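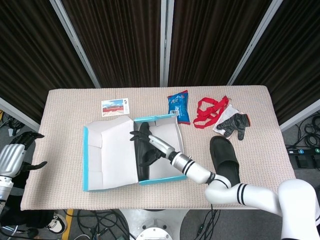

## Kit corner: the Mistex two-arm packing bench

January 2019

Had the Mistex bench on trial for 15 days now. Quick notes, more in the April issue once the quote is in.

What you get: two white arms, two robotic hands, stand, cabling, controller, one long day of setup from Astgate (they do the install and the training, Mistex only ships boxes). Table is yours to supply. We put a woven cloth on ours, less sliding than bare top. Recomend it.

The job we gave it was returns. Slippers back into the shoebox, one along the hinge side, the other next to it, lid over. Sounds like nothing. Soft goods are where the last two kits we tried fell down, so we started there.

**Good**

- Hands are the reason to look at this. Thumb comes right over the top of a slipper and the fingers stay clear of the lid. Older two-jaw gripper from Nollholm used to crush the box rim every time.
- Reach is fine. One arm gets across the front of the table without the other having to back off.
- Teaching a new item takes 26 minutes once you know the menus. First one took us all morning.
- Copes with clutter. We leave stuff out on purpose: knit glove, a red strap, snack packet, postcard. Strap is the hard one, no fixed shape.

**Not so good**

- Cables. So many cables. They go under the table, off both sides, coil up on the floor. Budget for trunking, and tape your walkways before anyone brings a cart through.
- Open lids. If the flap is creased it wont stay flat and the hand has to go in higher. Slower.
- Black item in a dark corner of the bench = missed picks. Add a lamp.
- Manual is 400 pages and the index is wrong from the hand section on.

**Price and support**

Rental only for now, 13 weeks minimum. Astgate pick up the phone, which counts for a lot. Spare fingertips come in the crate, spare wrist collars don't, ask for one up front. Software updates by USB stick, yes really.

Buthelezi site has the same bench booked next and wants to run gloves and socks on it. Will print their numbers alongside ours.

Verdict so far: worth a trial if you pack soft things in small boxes. Hard cartons only, stick with a cheaper gripper. Want to see it running? Email the desk before the crate goes back, slots are short and we can only fit a few people round the bench at a time.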